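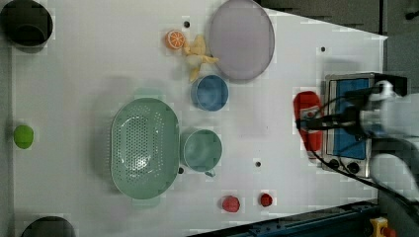

The Long Table at Pereyra

The first thing I learned about seasonal work visas is that everyone who holds one carries a folder. Mine was blue when I did a summer of it at twenty-three, and it went everywhere with me, including into the shower room, where I hung it from the hook in a grocery bag. So when I got off the bus in Pereyra this August and saw a man sitting on the curb with a plastic folder tucked under his thigh, I knew I'd come to the right end of town.

Pereyra is a packing town. Fruit comes down from the valley farms, gets washed and sorted in three big sheds, and goes out again on trucks. The people doing the washing and sorting come from pretty much everywhere, most of them on permits tied to one employer. If you leave the employer, you have 16 days to find another one who'll sponsor you or go home. I'd read that number a dozen times before I went and it hadn't bothered me all that much. Then I sat in a kitchen with people who were on day nine, day twelve, day fifteen, and I started feeling it in my stomach.

The kitchen belongs to Oriana Painemal. She rents the ground floor of an old feed store on the road they call Vimside, and she runs a help desk out of it four evenings a week — though desk is a generous word. It's a long table, two laptops, a printer that needs a smack, and a pot of soup that seems to have no bottom. (I had four bowls over three nights. Squash, mostly. I regret nothing!)

"People think I'm a lawyer," she told me while she was hunting for a stapler. "I pack pears. I packed pears for eleven seasons and I read every letter they ever sent me, and then people started bringing me theirs."

She does have a lawyer, sort of. One drives in from the county seat twice a month and sees as many people as she can between lunch and dark. The rest of the time it's Oriana reading the letters out loud, slowly, and saying what she thinks they mean, and saying very clearly when she doesn't know. I liked that about her right away. I've sat across from a lot of officials who never once said they didn't know.

The man on the curb turned out to be Sipho Sithole, and he was on day six. He'd come over to work for a contractor named Clindier, which supplies crews to the sheds. By his account he'd been promised forty hours and given nineteen, with the full rent for his bunk coming out of his pay either way. He showed me the slips. One week, after the bunk and the van ride and something listed only as "site fee," he'd cleared less than I'd spent on my bus ticket. He asked about the site fee and his next shift didn't come. The shift after that didn't come either. Then a text message told him he'd resigned.

I called Clindier about this, twice, and wrote once. A woman with a very nice phone voice said the company doesn't comment on individual workers and follows all the rules that apply to it. I asked what the site fee was for. She said she'd have someone get back to me, and as I write this I'm still waiting.

What interests me is that she may be right about the rules. The contractor has to guarantee a minimum number of hours over the whole contract, and a contract can run nine months. If you get nineteen hours a week all summer, there's always a fat October out there somewhere on paper that could make it up to you. You can't complain about October until October has gone by, and by then your permit's up. Oriana calls this "the long calendar," and she says it with a look I wouldn't want pointed at me.

Getting a new sponsor is possible. It costs 400 dollars to file the transfer, which the new employer is supposed to pay and the worker often ends up paying, one way or another. A smaller farm up the valley, Grollix, has taken nine people from Oriana's table in the last two years, and the owner drove down one evening while I was there, in his socks and sandals, to sign something on the hood of his truck. He told me he does it for the plain reason that he needs pickers and these ones are already here and already good. I'd gone in ready to write him up as a saint, so that was a useful little correction.

Not everyone in Pereyra is fond of the help desk. I spent a morning at the diner asking around, and I heard that it keeps people in town who ought to have gone home, that it gives the sheds a bad name, that parking on Vimside is a nightmare after six. One older guy, a retired sorter himself, told me he'd worked his whole life without anyone reading his mail to him. Then he asked if the soup was any good. I said it was. He said he might go by and see for himself, and I have no idea whether he did.

There is a proposal going around the state capital to untie these permits from the single employer and tie them to the industry instead. You'd come to pack fruit, and if one shed treated you badly you could walk across the road to another. A petition for it was sitting on Oriana's table when I arrived, and it had 1179 names by the time I left. The growers' side says crews would vanish in the middle of a harvest. Maybe some would. I did ask the Grollix owner what he'd do if his pickers could leave whenever they liked, and he shrugged and said he guessed he'd have to fix the showers.

Sipho's own case moved while I was there, which doesn't always happen when you're a reporter with a return ticket. On day eight the lawyer wrote Clindier a letter about the site fee. On day ten they offered him 500 dollars to sign a paper saying he had no further claims. He read it at the long table, with Oriana reading over his shoulder, and then he folded it and put it in the folder behind the other papers.

"I'll sign something," he said, "when it says what the fee was."

I left the next morning on the early bus, at ten past six. He messaged me a few days later from up the valley. The transfer had been filed with two days to spare, the bunk was cleaner, and he wanted to know if I still had a photo of his pay slips, the ones from June, as the lawyer was asking for them. I sent them over that night.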